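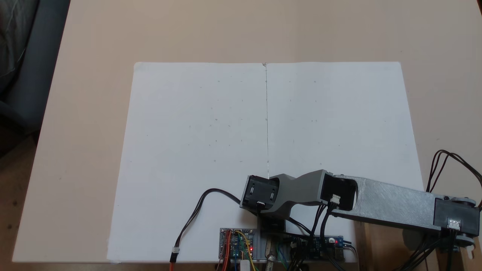

Section 5. Setting Up Teltitz Freestanding Panels

5.1 Before you begin

Read this section in full before moving any panel. Two adults are needed for all steps. Each Teltitz panel is 200 cm tall and must be carried upright, with one person at each side edge. Panels must not be lifted by the fabric or by the top trim.

Confirm with the building manager that the planned layout keeps exits, sprinkler heads and light switches clear. At the Lurville site, floor plans must be approved by Heledd Ellis in Facilities before work starts.

5.2 Attaching the feet

1. Lay the panel face down on a clean blanket.
2. Line up each foot with the two threaded holes in the bottom rail.
3. Insert the bolts by hand and turn them until the heads touch the foot.
4. Tighten with the 8 mm wrench supplied.
5. Raise the panel slowly, with one person holding the feet to the floor.
6. Adjust the leveling pads until the panel stands straight.

CAUTION: Do not use power tools on the foot bolts. The threads in the bottom rail can be stripped, and this damage is not covered by the Cullinane warranty.

5.3 Placing panels near tables

Panels may be placed behind a table to cut glare and limit distraction from the rest of the room. Leave a gap of 7 cm between the panel and the table edge. Tables must not be pushed against the fabric, and nothing may be leaned on a panel.

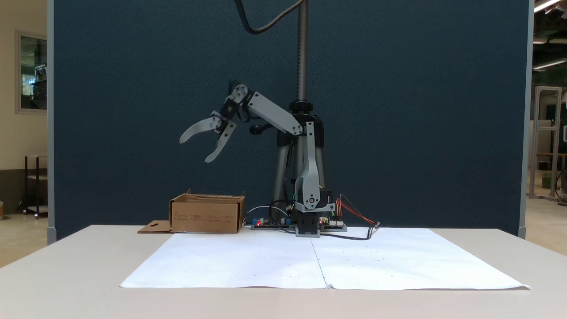 Figure 5-1. Tall fabric panel behind a work table.

5.4 Joining panels

1. Stand the panels side by side on level floor.
2. Slide a Rikari connector into the top of both side channels.
3. Press down until the connector clicks.
4. Fit the lower connector in the same way.
5. Check that both panels move together when pushed gently.

NOTE: A straight run of more than three panels requires a return panel at one end, set at a right angle. Return panels are ordered separately.

5.5 Care of the fabric

Vacuum with a soft brush every month. Blot spills at once with a damp white cloth and let the area dry in open air. Bleach and steam must not be used. Pins are allowed - staples and adhesive tape are not.

Recheck the foot bolts after any move, including a move within the same room. Record the check on the card inside the back cover.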